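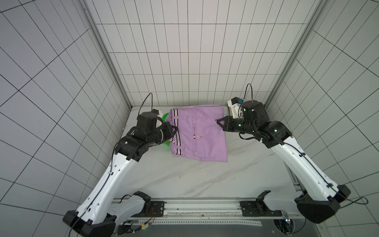 Can a machine fold the laundry yet? It can fold some of it, slowly.

Our group compared Zurus and Zaden on shorts and pants. Each got 4 tries per garment. Zaden took around 260 seconds for one pair.
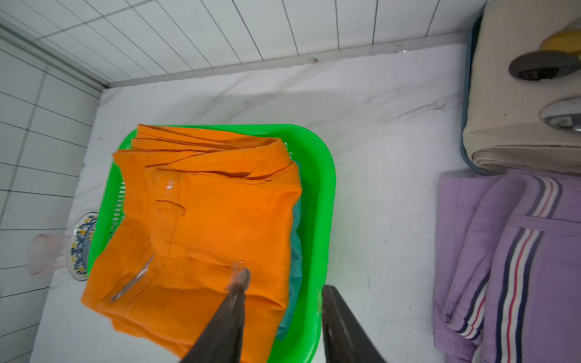
A reader of our first draft objected that speed hardly matters if the job runs overnight.

We kept the times in anyway. A shop like Costwood pays for every hour.
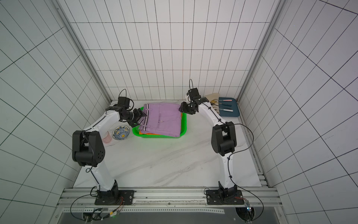 Soft waistbands gave both systems the most trouble, and we plan to retest them in December.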